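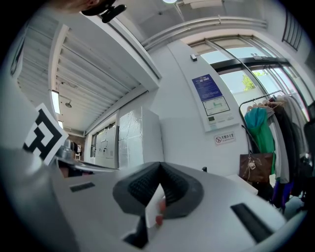 I've become a little evangelical on this subject, so fair warning. I think the best thing to happen to robots in my working life is that we stopped typing instructions at them and started showing them what we want. With our hands. Over and over, until our wrists ache. I love it!

For years I did it the other way. At Tremia, where I learned most of what I know, a pick-and-place job meant a list of positions, a pile of if-this-then-that, and one long week of finding out everything the list had missed. The part sat a hair to the left. The tray had been swapped for a newer one. You fixed the case in front of you and the next one was already waiting. I was good at it, and I was proud of being good at it, which is partly why it took me so long to try anything else.

What changed my mind was a job for Alipour, who wanted thin cards picked out of a holder and slid into sleeves. Anyone who has tried to lift a credit card off a smooth counter knows what that involves. You don't grab it. You push it with one finger until an edge comes up, or drag it to the lip of the table, or pin it and tilt. I spent days trying to write that down. Then a coworker suggested I do it with a hand-held gripper instead and record the thing, and I had 113 decent demonstrations before dinner.

The first policy we trained on those was bad, I should say. It hovered. It would go down toward the card, lose its nerve and come back up. But even the bad one had picked up that small sideways push before the squeeze, and I had never told it about the push. I hadn't known I did it! I went back through my own recordings and there it was, nearly every time.

So that's my first argument. A lot of what we know how to do is in our fingers and has never been put into words. Ask a person who folds shirts all day how they fold a shirt and you get a nice, clear explanation that leaves out half the folding. Hand them the gripper and you get the other half.

My second argument is about who gets to teach. When the job is writing code, the teacher is someone like me. When the job is showing, it can be whoever does the work best. At Hadasport the most useful demonstrations came from the people who pack orders, and the engineers' were the worst of the lot (mine included). We were slow and fussy. The packers were quick, they recovered from little slips without stopping, and those recoveries turned out to be gold. We collected 600 from them and threw out almost none.

There's an old quarrel about whether to teach with a tool in your hand or by driving the real arm from a distance, and I'll take a side. I like the hand tool. Remote control has its place - if the robot is going somewhere you can't stand, or lifting something you can't lift, you need it, and you know for certain that the arm can reach everything you showed it. But people driving an arm move like people driving an arm. They creep. They wait to see what happened. With the tool you feel the card bend, and you stop squeezing. I timed myself both ways on the Alipour task and got 206 tries with the tool against a sorry number on the arm, in the same afternoon.

The fair complaint is that showing is hard to check. With my old lists I could point at line 278 and say, there, that's the mistake. With a trained policy I can say it fumbles when the card is turned over, and go record more turned-over cards, and hope. The folks at Fendia have told me they won't put anything on their floor that can't be read line by line, and I understand that. I'd still want a plain old hard stop around any of it, written by hand and tested to death.

But I notice how my days have changed. I used to spend them arguing with a screen. Now I spend a good part of them picking things up and putting them down, paying attention to my own thumb, trying it a bit faster or from the other side. Next on my list is a zipper pouch, the cheap kind that snags. I've been practicing on the bus.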